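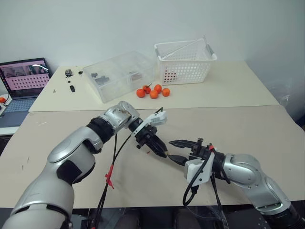
My aunt Clémence Deschamps left me her button business, and by business I mean 593 orders, nine shoeboxes and a shop name, Musari, that she never once spelled the same way twice. I rented a room over the Mansilla bakery in May and told everybody I'd have it sorted by summer (ha!). I pushed two tables together, the cream one against the beige one, and you could see the seam between them from the door. On the back one went the clear plastic box and the white basket with all the little round holes, and I swore that nothing else would ever land there. You can guess how long that lasted.

The letter came at 4 in the afternoon. A collector in Wastitz wanted one brass piece, very small, and he'd pay for it what I paid for the room. Clémence had written "sold??" beside it in her ledger, then crossed it out, then written it again! I went through the shoeboxes for nearly 30 minutes with my coat still on. By then the beige table had so many scuffs and pencil marks on it that I'd started to think of them as hers, and there it was at last, a tiny shiny cylinder the color of brass, glinting like it had been waiting for me.
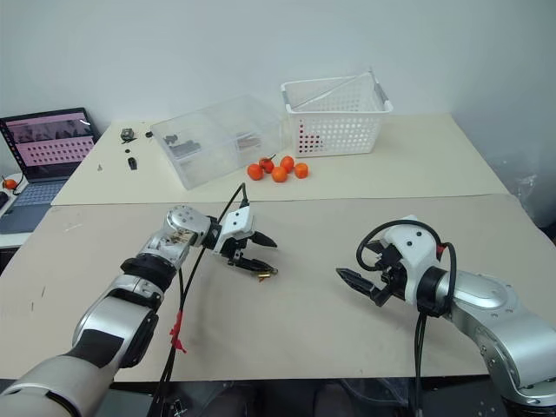 Two: The Man from Wastitz

He was shorter than his handwriting. He ate one of my rolls without asking, and then he said my aunt's name the way you say the name of someone who owes you money.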